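Dry Lab Practice Standards Group
Minutes, July meeting

Present: members from Landance, Tikbridge and Hollidance. Apologies from Kozma, whose written comments were tabled.

1. Minutes of the last meeting
Approved with one correction to item 4 (the retention period is for video only).

2. Draft practice rules, robotic suturing on pads
The group went through section 2 of the draft. Agreed wording:
Needle to be in view whenever it is not held in a jaw.
Tails to be cut short and to similar length before the next stitch is placed.
Cut thread ends to be cleared from the pad between attempts.
Instruments to be retired from practice use after 20 sessions.

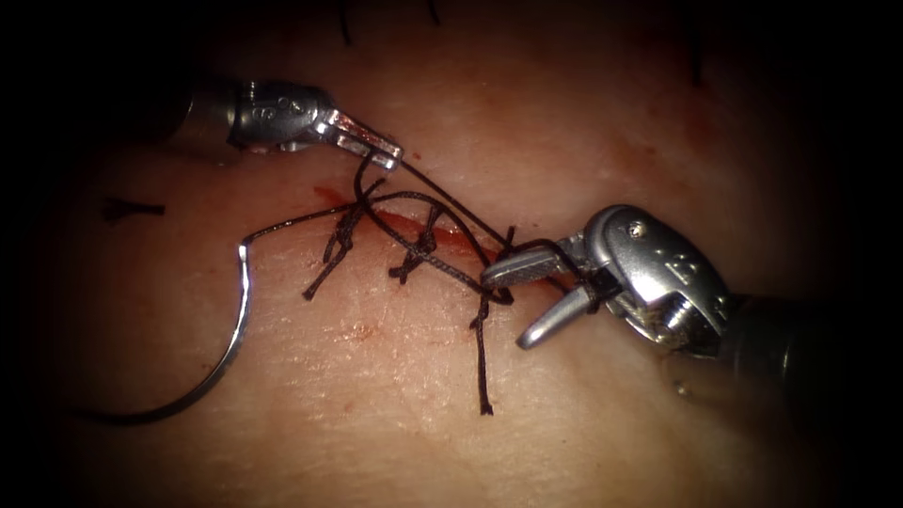
Interrupted stitches on a practice pad, third knot being worked. Needle laid down at left.

Tikbridge asked whether a needle resting on the pad during tying should count as a fault. Agreed that it should not, provided it stays in view. Kozma's comments asked for a limit on handling the strand with the jaws near a knot. Landance felt this could not be scored fairly from video. Left out of this draft.

3. Scoring
Pass mark to stay at 65. Hollidance wanted a separate mark for thread handling. Deferred until the trial scores are in.

4. Trial of the rules
Each site to run 6 trainees under the draft rules and return score sheets before the next meeting.

5. Any other business
Landance to circulate the revised instrument log. Kozma to be asked to host next time.

Meeting closed at 4:20 p.m.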